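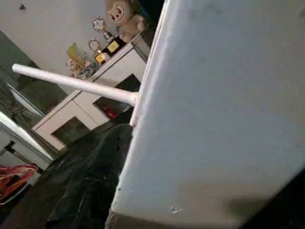 *White rod where it meets the panel, shelves behind.*

May, a bit after 4 in the afternoon

Long afternoon with the big white thing, mostly spent looking at where the rod joins the panel. I'm still calling it the Fostel, which is what Niden wrote on the job sheet, and everybody else on the floor is calling it "the white one". Fine by me, but please use Fostel on the labels or I'll never find anything again!

The joint first. There's a slightly thicker bit at the panel end of the rod, a sort of collar, and it comes up against the narrow raised lip that runs along the panel edge. I like how that looks. The lip is the part I was worried about when we first talked this job through, because on the old Granström pieces we had a similar edge and people could not stop picking them up by it (me included, I've cracked at least one). So, house rule from today: two hands, one on the flat and one on the far side, and leave the lip alone. I've put it on the whiteboard under the glue rota.

Scuffs. A few small ones near the bottom of the panel, plus a couple of spots I'd call chips. They're down low, and I doubt anyone who isn't looking for them would mind, but I do mind, so they're on the list. I have no idea when they got there. I didn't write down the state of the panel when it came in, which is a dumb thing to skip and I've skipped it before. New page at the back of this notebook for arrivals, starting with the next job.

What I want to try on the scuffs, in this order:

- damp cloth and a drop of dish soap
- melamine sponge, light pressure, on a corner that won't show
- 600 grit, only on the chips, only if the edges feel sharp
- touch-up pen (the Hondent one in the drawer, the other white is far too yellow)

I did a little test of the 600 on a scrap of something similar before lunch and it left a dull patch I could see from across the room, so I'm in no hurry to get to step three. If anybody has had luck with a finer paper, leave me a note.

About the color, while I'm on it. The panel looks like a different white every time I walk past. Bluish up one end, nearly pure white by the lip, and a warmer, beigey gray lower down. I'm fairly sure it's the light in here, but I got caught by exactly this on the last Granström job, where I matched a touch-up under the ceiling lights and it looked like a Band-Aid by the window. So no pen until I've held the swatch against it in the morning and again late in the day. Two checks, same swatch, write both down.

Also: the red thing in the shelf cubby. If it's yours, come get it. I'd like those shelves clear by the time we start moving big pieces about, and I've already lost a tape measure to the dark end of one of the cubbies this month. I've asked for a clip-on light for in there. It'll come when it comes.

Next, order of work. I had it written as panel, rod, then the rest of the frame, and I went back and forth on it for most of my coffee break. The argument for doing the rod early is that you've got something to line everything else up to. The argument against is simply that it sticks out, and anything that sticks out in this room gets walked into. I set aside 90 minutes for trying it the other way around on paper (sketches on the facing page, ignore the one with the coffee ring) and I ended up more or less where I began. Rod early, and keep the aisle on that side clear. I'm putting tape on the floor.

Tools that want to be within reach for this one, so I don't do the drawer dance again:

- 3 mm hex key, the long one with the ball end
- soft mallet
- painter's tape
- the gray moving blanket, folded double
- pencil, and a second pencil for when I put the first one behind my ear and forget

I'm at page 32 of this notebook already, and I think half of it is lists of hex keys.

Then over to the table. The frame looks huge on there! It's all slopes and angles up top, one long edge climbing to a corner joint, and inside it there are creases and folds and slanted ribs that I keep wanting to flatten with my thumb. The black surface is a blessing for this kind of work, every bit of white shows up against it. It shows every crumb and every bit of lint as well, so would whoever is on first in the morning please wipe it down before anything goes on it. Microfiber, no paper towel.

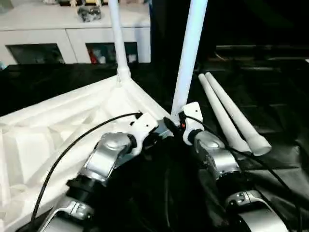

Nantana Saithong wrote in the margin of my plan that she'd do the corner joint before anything else, rod included, and that she'd want a second pair of eyes on the pole angle before it gets tightened for good. Her words: "If the corner is off, the pole will be off, and you'll blame the pole." She also asked why the mallet is on the list at all if everything is meant to fit by hand.

OK, so. On the corner she's probably right, and I've moved it up. I did the Niden sample with the corner left for later and spent ages easing it back and forth, and I remember blaming the long piece for it, exactly as she says. On the mallet, I'm keeping it, but I'll put it on the far side of the room so that I have to walk for it and think about what I'm doing.

On the angle, I don't have a number yet. The drawing that came with the job shows the pole leaning, with no figure next to it, and the only written dimension near that joint has been smudged in the copy. I've written to Niden asking for a clean one. Until it's here I'm treating the angle as open, and I'd ask everybody else to do the same, so no final tightening, please, however tempting it is. Snug is plenty.

For the creases inside I've got no plan at all. I can't tell from the paperwork whether they're supposed to be there. If they are, I'll leave them in peace. If they aren't, I'd rather hear it now than after the panel is done. That went into the same message.

Still open:

- clean copy of the drawing (asked)
- swatch check, morning and late
- soap test on the scuffs
- floor tape on the rod side
- labels saying Fostel
- arrivals page at the back
- whose red thing is it

Nantana has the key to the drawer with the swatches.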